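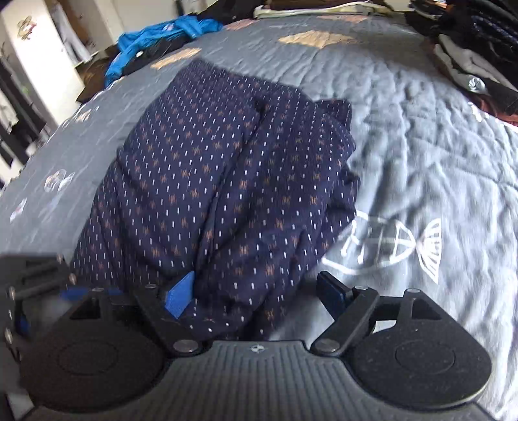 *A patterned top or something like it, waiting to be folded. Look at the creases!*

# Why do clothes crumple?

Quick one this week. Clothes on the bed, all bunched up on one side and fairly flat on the other. Same cloth. Same bed. So why the difference?

## Tiny threads

Most cloth is made of threads. Lots and lots of them. Each thread is made of even thinner hairs called **fibres**, twisted together.

In woven cloth the threads go over and under each other, like a basket. In knitted cloth (jumpers, socks, most T-shirts) they go in little loops. Loops can stretch and spring back. Over-and-under threads can't stretch much, so they bend instead – and a bend that stays put is a crease.

## What makes a crease stay?

Three things mostly.

- **Squashing.** Sit on a shirt, sleep on it, stuff it under the pillow. The threads get pushed into a bend.
- **Warmth.** Warm fibres bend more easily. Thats partly why an iron is hot.
- **Damp.** Water gets into fibres like cotton and lets them slide about. When they dry, they stay where they ended up. Screwed-up in the basket? Dries screwed-up.

Wool is good at springing back. Cotton, not so good. Linen – terrible. It creases if you look at it.

## People have been at this for ages

Linen is very old. Weavers in Egypt were making it well over 3,000 years ago, and some of them liked creases so much they put them in on purpose. We call those pleats. You might have some on a school skirt.

## A pattern is a clever trick

Find the dashes and the little star shapes on the navy cloth. They run in slanting rows. Where the cloth is fairly flat the rows are easy to follow. Where it bunches up, folds lie on top of each other and bits of pattern get hidden.

So a pattern can help you fold! If the rows look wonky, the cloth is probaby wonky too.

## Try it: the crease test

You need:

- 3 old hankies or bits of cotton cloth, all the same
- a little water
- 2 heavy books

1. Leave the first hanky flat. Don't touch it.
2. Scrunch the second one up dry. Put it under one book.
3. Dampen the third – just damp, not dripping. Scrunch it, wrap it in a plastic bag so the book stays clean, and put it under the other book.
4. Wait until after tea.
5. Take them all out, and let the damp one dry without smoothing it.

Which is the most crumpled? Draw the lines you can see. Now shake each one hard and look again.

## Folding, the fast way

Lay it flat. Smooth from the middle out to the edges, with your whole hand. Sleeves in, if it has sleeves. Bottom up to the top. Done.

A bed is fine for this, a table is better. Beds are squashy.

**Words to know**

*Fibre* – a very thin hair that thread is made from.
*Woven* – made by crossing threads over and under.
*Pleat* – a fold put in on purpose.

Next time: why socks go bobbly.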